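Home | Forums | Storage & Shelving | New Posts | Log In

White plastic racks: keep or toss?

dreldale_mom
Cleaning out the craft closet and I'm stuck on the white plastic rack. Flat top, rounded corners, upright slats underneath. My sister says get rid of it and buy the Mayrhofer wire one. Thoughts?

carau612
Toss it. I had one in Lelham and every little thing slid between the slats and lived there forever. Wire with a liner is way better.

shelfhappy11
Gotta disagree! Wire is awful for small stuff — my markers tipped over constantly. I bought my plastic one last July and it wipes clean in two seconds. I'd never put 300 bucks into a closet anyway.

carau612
Who said 300? Mine was 11 at a yard sale lol. And you still have to fish things out of the plastic ones.

dreldale_mom
Ok, fair, I do fish things out. But I like having a flat top to set stuff on, and the dividers keep the paper pads standing up. I think I'm keeping it for now and moving the tiny things into a box with a lid.

shelfhappy11
Good call. Stick a piece of cardboard behind the slats too, it stops things going out the back. I did 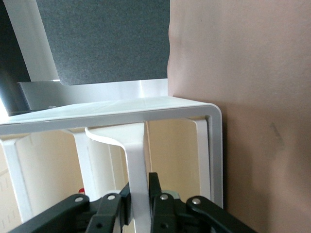
mine with an old shipping box, and it's held up fine.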